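»Der Greifer ist selten das Problem, meistens ist es der Finger«

Baldur Damgaard vergleicht bei Fostberg Greifer und Steuerungen für zweiarmige Roboter. Ein Gespräch über weiche Ware, schlechte Datenblätter und Kabel.

Der Versuchsraum von Fostberg liegt im Erdgeschoss, gleich neben der Warenannahme. Baldur Damgaard kommt mit zwei Ordnern zum Gespräch, in denen er die Ergebnisse der letzten Vergleichsreihe abgeheftet hat. Auf Papier, wie er sagt, weil er beim Lesen gern an den Rand schreibt. Seit Januar prüft er zwei Greifermodelle, den Parallelgreifer von Stamumetti und den etwas schwereren von Gindier. Dazu kommen vier Sätze Finger, die an beide Modelle passen.

600 Griffe hat er je Kombination angesetzt. »Bei weniger sieht man die Ausreißer nicht«, sagt Damgaard. »Ein Greifer, der fünfzigmal sauber zupackt, kann beim nächsten Mal trotzdem danebenliegen, und dann will ich wissen, ob das Zufall war.« Gezählt wird ein Griff nur, wenn das Teil angehoben, bewegt und abgelegt wurde. Alles andere gilt als Fehlgriff, auch wenn das Teil erst beim Ablegen verrutscht.

Das Ergebnis der ersten Runde hat ihn überrascht. Zwischen den beiden Greifern lag kaum ein Unterschied, zwischen den Fingern ein großer. »Der Greifer ist selten das Problem, meistens ist es der Finger. Ein glatter Finger am teuren Greifer verliert gegen einen gut geformten am billigen.« Mit den breiten Fingern ließen sich runde Teile sicher halten, flache bekamen sie dagegen schlecht vom Tisch. Bei den schmalen war es umgekehrt.

Von den Angaben der Hersteller hält er wenig. Die maximale Greifkraft stehe überall, die kleinste fast nirgends. »Die kleinste ist aber die, die ich brauche. Wenn ich ein Stück Obst nehme, will ich wissen, wie wenig der Greifer kann.« Beim Modell von Gindier habe er den Wert am Ende selbst gemessen, mit einer Federwaage und viel Geduld.

Gesteuert werden die Arme im Vergleich auf zwei Arten: einmal von Hand über einen Controller, einmal über die Software von Athumani, die aufgezeichnete Bewegungen wiederholt. Die Handsteuerung sei langsamer, für die Beurteilung eines Fingers aber brauchbarer, findet Damgaard. »Man merkt schnell, wenn man gegen den Greifer arbeitet. Man setzt dreimal an, man dreht das Handgelenk, man wird ungeduldig. Das steht in keinem Protokoll — ich schreibe es trotzdem auf.«

Sechs Aufgaben umfasst die Reihe, vom Stapeln flacher Schachteln bis zum Aufhängen eines Hemdes. Am häufigsten lässt er den Obstkorb laufen. Die Früchte sind künstlich, damit sie über Wochen gleich bleiben. Schwierig ist für ihn die Banane. Sie ist gekrümmt, ihr Schwerpunkt liegt selten dort, wo man sie fasst, und wenn sie zu weit außen gegriffen wird, kippt ein Ende nach unten. Dazu kommt der hohe Henkel, an dem der Arm vorbei muss. 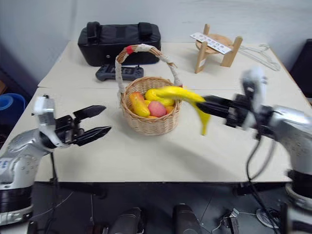 Was mit den Kabeln ist

Über Kabel spricht Damgaard fast so lange wie über Greifer. Ein dickes Kabel, das außen am Arm hängt, zieht in manchen Stellungen am Handgelenk, und das verändere die Wiederholgenauigkeit stärker, als er erwartet hatte. »Ich habe zwei Tage lang einen Finger verdächtigt, und es war das Kabel.« Seitdem notiert er vor jeder Reihe, wie es verlegt ist.

Eine Empfehlung will er noch nicht abgeben. Für die nächste Runde hat er bei Stamumetti Finger mit weicherer Auflage bestellt, die Lieferung steht aus. Danach soll der Obstkorb noch einmal komplett laufen, mit beiden Greifern und derselben Kabelführung. »Wenn die Banane dann ruhig bleibt, reden wir über den Preis«, sagt Damgaard.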